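Section 4: Sorting the snack shelf into bags and a basket

By now you've got the shelf wiped down and everything you own in the way of snacks, packets and odds and ends piled up where you can see it. Good! The messy part is over and this is the bit I like best. I've set up my own shelf this way in two kitchens now (the old place in Cudley and the one I've got today) and I still follow these same steps every time it gets out of hand.

What you need

A small plastic basket, the kind with holes in the sides and bottom. Mine is the Jandine size 2, but any basket that fits your shelf will do.
Clear bags in a couple of sizes. Zip-tops for anything that goes stale, plain ones for wrapped things.
A dry cloth.
A marker, if you're a labeler. I am.

4.1 Lay out your bags before you touch any food. I put the zip-tops flat at the back and leave the front clear for working. If you stack them up they slide, and you end up opening three at once.

4.2 Pull out everything that's already wrapped on its own – candy, little snack packs, tea bags. These all go together in one plain clear bag. Don't bother sorting by color or flavor. I did that for a whole September and my family had it mixed up again by bedtime.

4.3 Fold the top of the bag over twice and press the air out with the flat of your hand. Leave it a little room, though. A bag stuffed tight won't bend to the shape of the basket, and you'll be fighting with it later.

Note: If a bag has dots or a pattern printed on it, check that you can still read what's inside. I keep my printed bags for bulky, light things you can recognize from across the kitchen, and the plain ones for everything small.

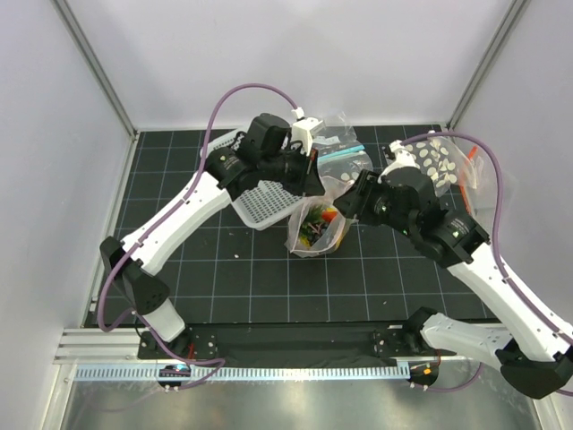

4.4 Turn the basket upside down over the sink and give it a good tap. Crumbs hide in the corners of these mesh ones like you wouldn't believe, so run the cloth around the inside as well. If you've washed it, let it dry all the way before anything goes in.

Caution: Please don't put the basket through a hot dishwasher cycle. I warped my first one that way and it rocked on the shelf for the rest of its life.

4.5 Load the basket with the bags standing up, folded edge on top. Heaviest at the bottom, and the one you reach for most at the front. If you have a big puffy bag that won't stand, leave it out and give it a spot of its own beside the basket – squashing it in only crushes what's in there.

4.6 Loose things like crackers and nuts go in the zip-tops. Run your finger along the seal, then run it along again. Write the date on the strip at the top if it has one. I fill mine to 400 grams and no more, which happens to be what my family gets through in a week.

4.7 Slide the basket onto the shelf and try taking it out with one hand. If it catches, take a bag out and try again.

Note: The shelf in the Jondholm cabinet is 47 centimeters deep, so you may have a gap behind the basket. Use it for spare empty bags. Please don't use it for food, or you'll find it next year (ask me how I know).

4.8 Wipe up whatever crumbs are left on your work surface and you're done with this section. I redo mine on Wednesday evenings and it's quick once the bags are in place. Section 5 covers jars and the dreaded spice rack.

Comments

pantrymouse: The upside-down tap in 4.4 got a shocking amount out of my basket. Thank you!

Kettle_on: Do you reuse the zip-tops? I wash mine, but they never seem to dry properly on the inside.

cudleycook: Stand them over a wooden spoon in a jar, works for me. Still waiting on Section 5, my spices are a disgrace.

Contact | © Kárason Home Guides | Back to top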